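Trillanano フォーラム > トラブル相談 > グリッパー・ハンド
フォーラム内を検索 キーワードを入力
読了時間 4分

双腕機のグリッパーが、つかんだ物を開放指令後も離さないことがある

投稿者:Guerra_2号機係

双腕ロボットで卓上の片付け作業を組んでいます。対象はコップ、皿、メガネ、ティッシュ、マーカーなどの日用品です。2月に入ってから、開放指令を送っても指が開かず、次の動作に進んでしまう症状が出るようになりました。作業の様子を貼ります。

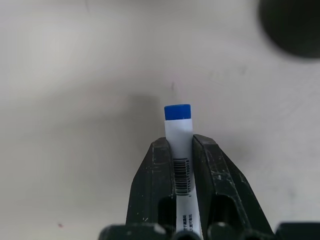
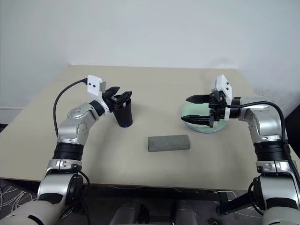
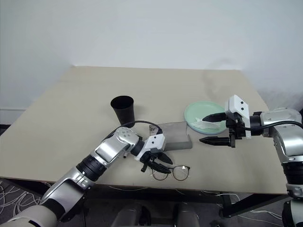
1枚目:手首側カメラ、マーカー把持。2枚目と3枚目:上からの全体、コップと皿、メガネとティッシュ。

環境は次のとおりです。

・グリッパー:左右とも電動2指、同じ型
・制御:Mernovのコントローラ、指令は自作のスクリプトから送信
・エラーコード:3000番(内容は「動作未完了」とだけ出る)
・発生回数:木曜の連続運転で11回。うち9回が左腕

困っているのは、開いていないのに腕が退避を始めることです。コップのときは持ったまま横に動き、隣の物にぶつけました。マーカーのときは斜めに引っ張られた形で止まり、しばらくして急に開いて落ちました。人には当たっていませんが、作業者が回収のために手を出していたので、その後は運転を止めています。

試したことは以下です。

・グリッパーの電源の入れ直し(直後は直るが、また出る)
・把持力を下げる(発生が少し減った気がする程度)
・左右のグリッパーの入れ替えはまだです

ハンドの故障なのか、通信なのか、スクリプトの書き方なのか、切り分けの順番を教えてください。なお、開放指令のあとは固定の待ち時間を入れて退避に移っています。指の位置は読んでいません。

参考になった 9 共有 3

回答 2件

投稿者:Horkberg保全

先に安全の話から書きます。止まって見える状態で急に開いたということは、指令が残っていたか、機械的に引っかかっていた力が抜けたかのどちらかだと思います。どちらの場合も、エラーで止まっているだけの状態で手を入れるのは危険です。回収するときは非常停止を押し、駆動電源が落ちたことを表示で確認してからにしてください。電源を切っても指が保持されたままのハンドもあるので、無理にこじらず、物を下から支えた状態で、取扱説明書にある手動開放の手順を使います。

次に、スクリプトは原因が何であっても直す必要があります。固定の待ち時間で次に進むのをやめ、次の順にしてください。

1. 開放指令を送る
2. 指の開き量を読み、目標値に入ったことを確認する
3. 一定時間内に入らなければ、腕をその場で止めて異常扱いにする
4. 異常のあいだは退避も原点復帰もさせない
5. 復帰は人が確認してから、低速で行う

これで「持ったまま動く」はなくなるはずです。もう片方の腕も同時に止めてください。両腕が同じ机の上に入る作業なら、片方だけ止めても残りが近づいてきます。

故障の切り分けは、この順番を勧めます。

・何も持たせずに開閉を繰り返す。これで出るなら、対象物や把持力は主な原因から外せます
・出たときのログで、開放指令がグリッパー側に届いているかを見る。届いていなければ通信か配線です
・届いているのに動かないなら、モータ電流を見る。高ければ引っかかり、低ければ駆動側を疑います
・最後に左右のグリッパーを入れ替える。症状が右腕に移ればハンド本体、左腕に残れば腕側の配線か設定です

配線については、手首のまわりでケーブルが輪になっている機体だと、特定の姿勢だけ引っ張られてコネクタの接触が悪くなることがあります。9回分の発生姿勢を記録から拾ってみてください。手首の角度がそろっていればかなり怪しいです。揺すって確かめる場合も、必ず電源を切ってテスターで導通を見る形にしてください。

把持力を下げて減ったというのは、回数が少ないのでまだ判断材料にしないほうがいいと思います。

参考になった 11 コメント 2

コメント(Guerra_2号機係)
ありがとうございます。ログを見たら、左腕の9回のうち大半で開放指令がグリッパー側に記録されていませんでした。空の開閉はこれからやります。スクリプトは先に直しました。

コメント(Horkberg保全)
届いていないなら通信か配線が先ですね。右腕で出た分も同じかどうか、分けて見てください。原因が二つ重なっていることもあります。

投稿者:mochi_kk

うちも似たのが出ましたが、待ち時間を倍にしたら出なくなりました。とりあえずそれで回せると思います。あと指の摺動部にグリスを差すといいかも。型は違います。

参考になった 0 コメント 1

コメント(Horkberg保全)
待ち時間を延ばすのは、指令が届いていない場合には効きません。開いたことの確認を省いたまま運転を再開しないでください。グリスも、メーカー指定の種類と箇所以外には差さないほうがいいです。

この相談をフォロー 共有 3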